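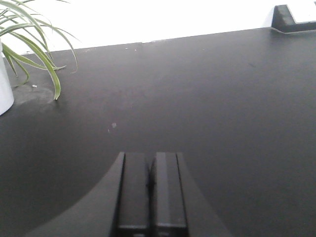

Jondstead Matt Worktop Surface, Grade 2

Product code: JW 532
Type: solid bench and worktop surface for teaching rooms, laboratories and preparation areas
Finish: matt, one face
Supplied by: Jondstead Surfaces, trade counter and delivery

Overview

The JW 532 is a solid sheet surface sold cut to size for fixed benches. The colour runs through the full depth of the sheet, so a cut edge does not need lipping and light scratches can be rubbed out without exposing a core of another colour. The matt finish is part of the moulding and is not a coating. It will not peel, but it can be polished by repeated rubbing in one spot, and a polished patch will show against the rest of the sheet under a low light.

Grade 2 replaces the earlier Grade 1 sheet. The two match closely in colour but not in sheen. Do not join them in the same run.

Intended use

Fixed benches in rooms where water, mild acids, mild alkalis, dyes and common solvents are handled. The sheet may be used next to an inset or undermounted basin. It may not be used as a floor, as a stair tread, outdoors, or as the lining of a fume cupboard. For fume cupboards see the Trilura range.

Sizes and cutting

Sheets are cut at the works to the drawing supplied. The largest single piece is limited by handling and is confirmed when the order is placed. Longer runs are made up from two or more pieces with a bonded joint. Joints should be kept away from basins and from the inside corner of an L-shaped bench.

Cutting on site is possible with a fine-toothed carbide blade and dust extraction. Holes for taps, gas outlets and cable grommets should be drilled from the finished face with a backing board clamped underneath. Inside corners of any cut-out must be rounded. A square inside corner will start a crack, and cracks of this kind are not covered by the guarantee. 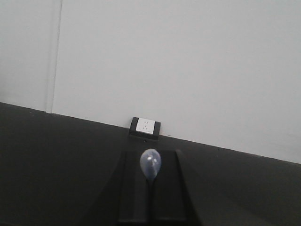
The rear edge may be finished in either of two ways. The first is a plain sealed joint, with a bead of neutral-cure silicone run between the sheet and the wall. The second is an upstand cut from the same sheet and bonded on. The plain joint is cheaper and suits walls that are flat and true. Where the wall bows, order the upstand, or have the rear edge scribed on site before bonding. Filling a wide gap with sealant alone is not recommended, as the bead will pull away as the sheet moves.

Fixing

Support the sheet along its front and rear edges and at every cabinet side. Bed it on dabs of flexible adhesive. Do not use screws from above. Screws from below must go into threaded inserts, never straight into the sheet. Leave an expansion gap at any wall return and fill it with sealant after the adhesive has cured.

The frame must be level before the sheet goes on. Packing under the sheet after it has been laid puts a point load on the underside. Amanuel Shiferaw in our site team can supply a frame checklist on request.

Resistance to marking

Water, soap, salt solution: no effect
Dilute acids and alkalis: no effect if wiped up the same day
Iodine and strong dyes: slight stain possible, normally removed with a mild cream cleaner
Acetone and similar solvents: no effect from brief contact; do not leave a soaked cloth on the surface
Concentrated acids: will dull the finish
Hot glassware: use a mat
Open flame: will scorch

Test reports are held under reference 983 and can be sent by email.

Cleaning

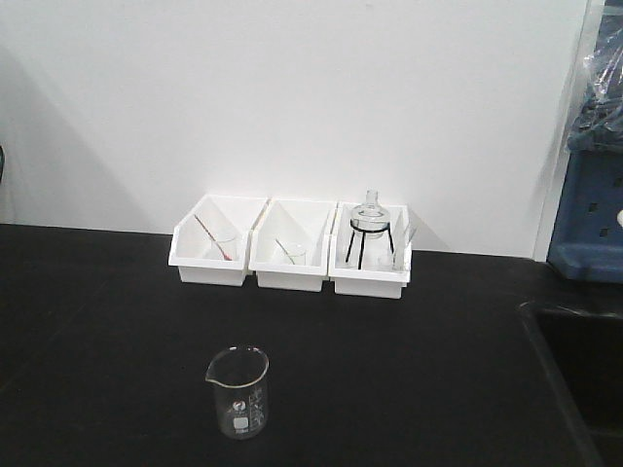 Wipe down with warm water and a little washing-up liquid, then rinse and dry with a lint-free cloth. Drying matters more on dark colours, where hard water leaves a pale bloom. The bloom is limescale and comes off with diluted white vinegar, left for a minute and rinsed well. Do not use wax, furniture polish or silicone spray. These build up into a greasy film that holds fingerprints and is slow to remove.

Scratches can be treated with a fine abrasive pad used wet, in small circles, working well past the ends of the mark so that the sheen blends in. Practise on an offcut first. An offcut is packed with every order for this purpose.

Colours

Black, dark grey, stone. Other colours are made to order with a longer lead time and are not returnable.

Ordering

Send a dimensioned drawing showing cut-outs, tap holes, joint positions and which edges will be seen. Drawings are checked by Tsion Gidey, who will return a marked copy for signature. Cutting starts when the signed copy is back with us. The cutting list closes at noon each Tuesday, and drawings signed after that go on to the following list.

Standard lead time: 31 days from signature
Delivery: kerbside, on edge, in timber crates
Returns: uncut sheets only, in the original crate

Technical questions to Dirk Sauerland, trade counter.

Related items

Trilura fume cupboard lining
Rultorus undermount basin, with waste and clips
Alemneh neutral-cure sealant, black or grey
JW threaded inserts, boxed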